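Skimis manipulation software: progress report to Orkov, October
Prepared by Niloufar Ahmadpour

1. Work in this period

Effort went mainly into two modules: the wrist-view perception node and the grasp planner for thin sheets. The planner now runs as a separate process and talks to the controller through the Witach message layer. A crash in one no longer stops the other, and restart takes 9 seconds.

The training set for the perception node stands at 3000 labeled images from the wrist camera. A further 348 were set aside for testing and have not been used for tuning. Labels cover sheet edges, corners and fingertip position. 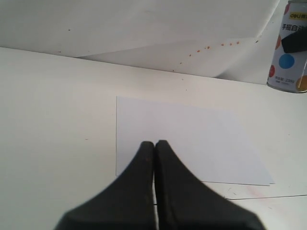 Edge detection remains the main source of planner failures. The network was first trained on dark tabletops and performs well there. White on white is harder. With a white sheet on an off-white table, the left edge is crisp, but the right side fades into the bright surface and the edge score drops below threshold. The long thin dark line to the right of the gripper is a second problem – the old detector accepts lines of this kind as sheet borders. The revised version requires a candidate border to meet another one at a corner before it is passed on. Creases in the backdrop are handled by masking everything above the table horizon.

2. Control

The approach controller runs at 30 Hz. Firouzeh Ahmadpour replaced the fixed descent height with a contact estimate based on motor current. The estimate is stable at low speed. At higher speed it triggers early, and the speed limit stays in place for now.

3. Open items

Log replay does not yet reproduce message timing exactly, and two reported planner faults cannot be repeated offline. The Ghorbani calibration tool still has to be run by hand after each camera change. Both items carry over to the next period. No change to budget or staffing is requested.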